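Debora Cirillo
December 2, 2022

Gave up on eating breakfast over the sink. A short thread on the setup I ended up with, for the people who asked last month.

The old way was toast in one hand, standing up, crumbs down the drain. I was out the door in ten minutes and hungry again by nine thirty. I did that for most of three years.

I cleared off the white table first. It had been holding mail, a dead printer and a box of cables from the Gulham apartment. The printer went to the recycling place and the cables went in the closet, where they will stay.

Rule one was that everything for breakfast has to fit on that table with the toaster. If I have to walk back to the counter, I end up eating at the counter.

So the list is short. One plate, one mug, the toaster, bread, something to drink. Butter comes out of the fridge the night before or it tears the bread. Jam only on weekends - my choice, no deep reason.

The bread is the seeded loaf from Datura, the bakery by the bus stop. They slice it if you ask. Ask for the thicker setting. The thin one dries out by the second day and goes hard at the corners when you toast it.

I keep one slice plain and toast the other. I like the plain one with cheese and the toasted one with butter, and doing both at once just means the toast is hot while I eat the first one.
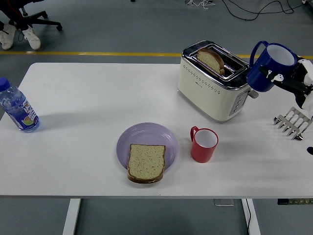 Archie Baird: you're going to want a bigger plate. I had the same problem with the Datura loaf, the slices are longer than they look in the bag and mine hung off everything I owned. I switched to dinner plates and stopped sweeping the floor every day

Fair point, Archie. I like the purple plate, but the slice does stick out past the rim. I have dinner plates in the cupboard and will try one this week. The other option is cutting the slice in half, which I should have thought of before now.

On the toaster, since I know it's coming. Two slots is enough for one person and fine for two if you're not in a hurry. I set it a little lower than I think I need. You can always push the lever down again.

Empty the crumb tray. I went from January until last week without doing it, and the kitchen smelled like a campfire every morning. Unplug it first, let it cool, slide the tray out over the trash. Takes a minute.

Mug goes on the side with the toaster. I used to put it on the other side and kept reaching across my plate for it. The red one is small, so I refill it, and the coffee doesn't sit there getting cold.

Water too. I was skipping it completely and getting a headache by the middle of the morning. If the bottle is on the table I drink it. If it's in the fridge I don't.

Trinh asked if I get up earlier for all this. Yes, 15 minutes. I lay out the plate and mug before bed, so it's mostly sitting down.

Still looking for a decent butter dish with a lid that stays on - send me what you have.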